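Wirkberg Match Volleyball, Size 5

Item no. 1731
In stock, ships by Friday if ordered before noon

Indoor volleyball is played by two teams of six on a court split by a net. The ball gets hit, tipped, set and spiked hundreds of times in one match, so the cover and the bladder matter more than the color. The Wirkberg Match is made for school, club and league play indoors. It is a full size 5 ball, the size used by adults and by most players from middle school up.
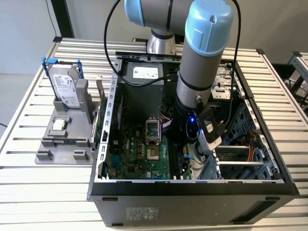 Theophilus Essien

The cover is a soft composite with a lightly dimpled surface. It gives setters some grip and takes the sting out of forearm passes. The panels are glued down over a wound nylon layer, and the seams sit nearly flush. New balls feel a little slick for the first few practices and then settle in.

The bladder is butyl rubber and holds air well. Check the pressure before each match and about once a week during practice season. Wet the needle before you put it in the valve. A dry needle can push the valve into the bladder, and we can't repair that or replace the ball under warranty.

Balls are shipped partly deflated. A hand pump is fine. If you use a compressor, go in short bursts and check with a gauge.

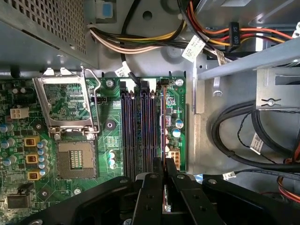 Do not use this ball outdoors. Concrete and asphalt wear through the cover quickly, and sand works its way into the seams. For the beach, look at the Wemusik Shore, which has a stitched cover and runs at lower pressure.

Price: $49 each
Team pack: 5 balls with mesh bag
Colors: white/navy, white/red
Pump and needle: sold separately

Care
Wipe with a damp cloth and mild soap. Let it dry at room temperature. Don't leave it in a car in summer or next to a heater. For storage over a month, let out a little air.

Warranty
One season of normal indoor play, covering air loss and loose panels. Keep your receipt. Scuffs and fading are not covered.

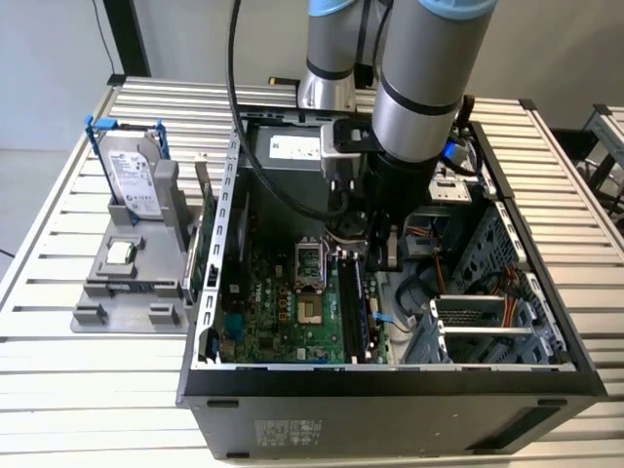

Schools and clubs ordering ten or more can have a name or number printed on one panel. Printing adds a week, longer in April when spring leagues restock. Send artwork in one color. Small lettering tends to blur on the dimpled cover, so keep it bold.

Reviews

Tala Zein
Bought two team packs for our JV girls. Good touch, consistent bounce. One ball arrived with a slow leak and was replaced.

Damián Carrasco
Softer than the Funinex we used before. Took my hitters a week to get used to it.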